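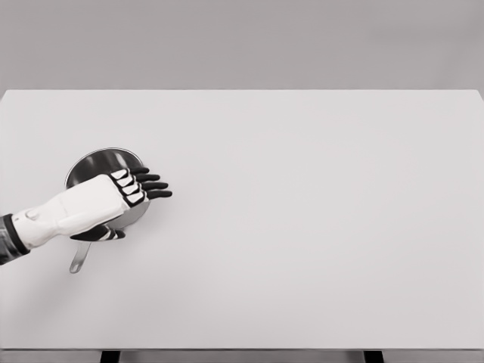 Minutes, Remote Teaching Working Group

November meeting, Nodstead office, upstairs room. Started 9:35 a.m.

Present: Remedios Manzano (chair), Baltasar Barrios, Hamisi Magesa, Rosalía Ortuño (minutes)

By phone: Cayetano Peñalver, joined at item 3

1. Minutes of the last meeting

Accepted with one change. Under item 4 the glove software was listed as Trnka 1. It should read Trnka 2. Rosalía has corrected the copy on the shared drive.

2. Pan task in simulation

Baltasar reported. The task has the robot hand model, a steel pan with a long handle, and the plain white table. Nothing else is on the table for this stage. The operator wears the glove, watches the screen, and moves the pan to the open part of the table. The simulator records the arm, the fingers and the pan position together.

There are now 203 recorded demonstrations. Baltasar and Hamisi did most of them. Rosalía did a short set as a new operator and found the first half hour hard going, mainly judging height above the pan. She asked for a second view from the side. Baltasar said the simulator can show one but it slows down the main view on the older workstation. He will try it at a lower picture size.

Remedios asked what counts as a finished demonstration. At present the operator presses the pedal when they think they are done. Hamisi said this leaves a long tail on some recordings where the hand hovers and nothing moves. Agreed that the tail will be trimmed by script before training. The untrimmed files will be kept.

Discussion of how the hand should come at the pan. Baltasar has been bringing it in from above with the fingers nearly straight and the thumb low, then closing. Hamisi goes for the handle from the side. Both work for a person with the glove. Hamisi's concern is that a policy trained on a mix may pick something halfway between the two and miss the handle altogether. Remedios would like to see both kept but labeled. Agreed: each demonstration gets an approach label, "over" or "side," entered by the operator at the time. Baltasar and Hamisi will go back and label the existing ones.

Rosalía noted that with the over approach the back of the hand hides a good part of the pan from the main view. An operator who loses track of the rim tends to push down. Baltasar agreed and said he goes partly by the shadow on the table, which is faint. He will see if the light can be made a little harder.

3. Glove and thumb mapping

Cayetano joined the call.

The thumb is still the weak point. The operator's thumb can cross the palm farther than the model's thumb can, so the last part of the movement is lost and the operator feels they are squeezing when the model has already stopped. Cayetano has a new mapping that spreads the full human range over the range the model has. He tried it on himself and on one colleague. Fine positioning was better, but fast closing felt slow to both of them.

Hamisi asked for it to be a setting for each operator. Cayetano would prefer one mapping for everybody so the recordings can be compared. After some discussion it was left that the new mapping will be used by all operators for the next set, and looked at again at the next meeting.

The finger calibration must be repeated after every break. Two recordings last month were made with the old calibration still loaded and had to be dropped. Rosalía will put a card next to the glove stand with the steps.

4. Delay on the remote link

Hamisi ran the session from the Plindavar site with the simulator running at Nodstead. Delay was roughly 100 milliseconds for most of the afternoon and operators got used to it. It became uneven toward the end of the day and he stopped recording. Uneven delay is worse for the operator than a steady longer one, in his view, and Cayetano agreed.

Agreed that remote sessions will be held in the morning for now. Hamisi will add the measured delay to each file so that bad stretches can be left out later.

5. Target for the next stage

Remedios reminded the group that the plan calls for 2,000 demonstrations before training the larger model. Baltasar does not think this can be reached with the present operators and one glove. The options were:

a. Buy a second glove from Derkier. Remedios has a quote and will ask for it to be approved.

b. Make more recordings out of the ones we have by shifting the pan's starting place and replaying the hand motion to match. Cayetano said this is reasonable for small shifts but the handle direction must be kept the same, or the replay will put the fingers in the wrong place.

c. Train a small model now on what exists and find out where it fails, then record demonstrations for those cases.

The group was in favor of c first. Baltasar will start the small model once the labels and trimming are done. Option a goes ahead at the same time. Option b is held over.

6. Moving to the real arm

Short item. Hamisi asked if hand guiding, with the motors slack and a person moving the arm directly, should be tried beside the glove when the arm is set up. Baltasar said it is fine for the arm but awkward for the fingers, where a person would need to hold four fingers and a thumb in place while moving the wrist. Cayetano suggested hand guiding for the reach and the glove for the grasp. No decision. Remedios wants the safety stop tested and signed off before any of this.

7. Any other business

The chair in the operator corner has been reported twice for sinking. Remedios will order another.

Rosalía asked that file names stop using initials, as they get mixed up. Operator numbers from now on.

Actions

Baltasar: side view at lower picture size; light setting; trimming script; start small model

Baltasar and Hamisi: approach labels on existing demonstrations

Cayetano: send out new thumb mapping with a short note on how to load it

Hamisi: delay value in each file; move remote sessions to mornings

Rosalía: calibration card; operator number list

Remedios: approval for second glove; chair

Meeting closed at 11:10 a.m. Next meeting in the same room, date to be sent by Remedios.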